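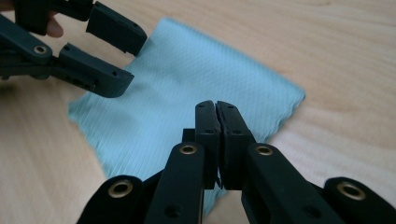
Light blue ribbed cloth, lying flat on the table.

Friday, late afternoon

Dye notes again, and I'm writing them down before the kettle boils or I'll lose half of it. The second Uvine bath went so much better than the first! I kept it low the whole time (no wandering off this time) and the cotton came up a soft gray green, a bit like the underside of a sage leaf, where the first lot had gone plain mud. Same alum both times, 218 grams made up in the big jar, so I'm inclined to blame the heat, or possibly the tap water, which has tasted of iron all June.

The Kilter wool is still soaking and I'd be grateful if whoever is in first would leave it alone until lunch. It felts if you so much as look at it.

Storitz wrote back about the mill ends: 2 bolts set aside for us, undyed, and they'll hold them until we've made up our minds. I'd love to say yes to both, but the shelf by the window is already groaning and we did promise Gudeta their sample cards first.

To do: rinse the strainer, label the jars (properly, with the mordant on), and try a short strip with the leftover bath before it turns.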